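About Çınar School

Çınar School was established in Trernov to provide evening and daytime instruction in languages, bookkeeping and the applied trades. The school is governed by a board of seven members and admits 200 students each year, of whom 80 receive help with their fees through the Pridex Bursary.

Teaching is given in small groups, and every student is assigned a tutor for the length of the course. Applications open in April.

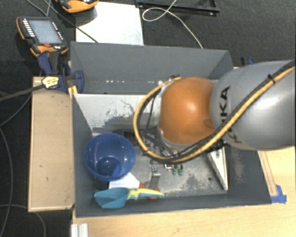 Berkay Ertürk writes that the evening timetable allowed him to keep his job while he studied, and that his tutor "answered every letter, even in the holidays".

Enquiries about admission should be addressed to the Registrar, Hacer Ersoy, at the Gultness Road office, which closes at 3 pm.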